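Getting Your Old Phone's Battery Through the Day
Posted 10/28/23 by Effie Menzies

My phone is going on 4 years old and I'm fond of it, so when it started dying before supper I wasn't ready to go shopping. I spent a couple of evenings poking through the menus instead, and I've written down what I changed for anyone else hanging on to an older Android phone.

Start with the battery page. Open Settings, tap Battery, then Battery usage (yours may word it a little differently). You'll get a list of apps with the hungriest at the top. Mine was a shopping app called Listier, which I hadn't opened since December!

Tap the greedy app and look for Background activity or Restricted. Switch it over, go back, and do the next one down. I did six of them and left my messages and my alarm clock well alone — please do the same, or you'll sleep in.

Next, the screen. Turn brightness down to where it's comfortable indoors, and set the screen to go dark after 30 seconds. If you have a dark theme, try it for a few days before deciding you hate it.

Then location. Under Location, App permissions, change anything that says "all the time" to "only while using the app," unless it's something like a family finder that really needs it.

Restart the phone when you're done, and give it two full days of ordinary use before you judge. My battery is marked 3148 mAh, small by today's standards, and I now get to bedtime with around 9 percent left.

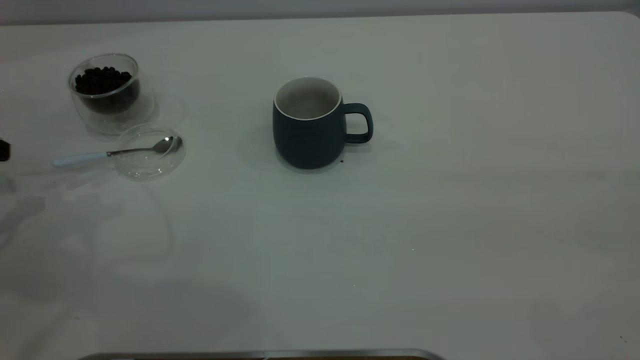
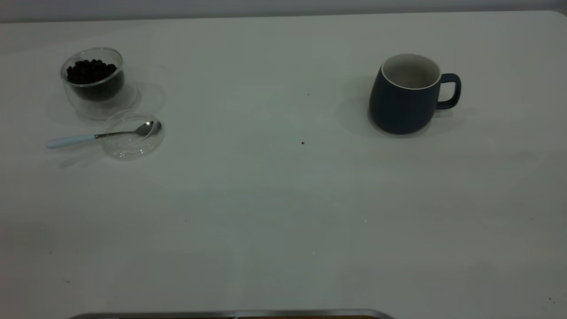 Thierry Marty wrote: Restricting the apps helped mine too, but my mail stopped arriving until I opened it by hand. I had to put that one back to Optimized. Is there a way to do it just overnight?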